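My aunt left me her accordion and a debt of 310 dollars at the music shop in Cukness, and I only wanted one of those. So I did what anybody would do – I put the thing in the back seat, buckled it in, and drove up there to hand it over and call it even.

The man at Fallahi Music wouldn't take it. He undid the straps, played one long low note and made a face like he'd bitten a lemon.

"She still owes me for the reeds," he said.

"So keep the accordion!"

"I've got 20 accordions. You know how many I sold in April?"

I didn't, and he didn't tell me. He gave me a cup of coffee instead (terrible, I drank all of it) and said the deal was the same one he'd had with her. I could play at the Trodau ferry landing on Saturdays and bring him whatever landed in the case.

I told him I couldn't play. He said neither could she, not at first, and had I ever heard her do the one about the goose? I had. Every Christmas, with the windows shut.

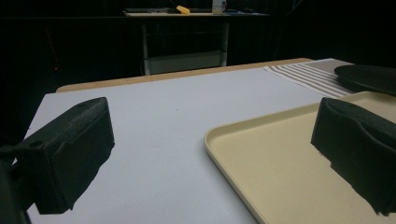 So that's how I ended up on a folding chair by the ticket booth, squeezing out half a goose song for people who just wanted to get to Drerkberg before lunch. I made four dollars and a bus token. A little kid asked if it was broken, and I said no, it was my aunt's, and he nodded like that covered it.

I went back the next Saturday. I'd worked out the second half by then, mostly.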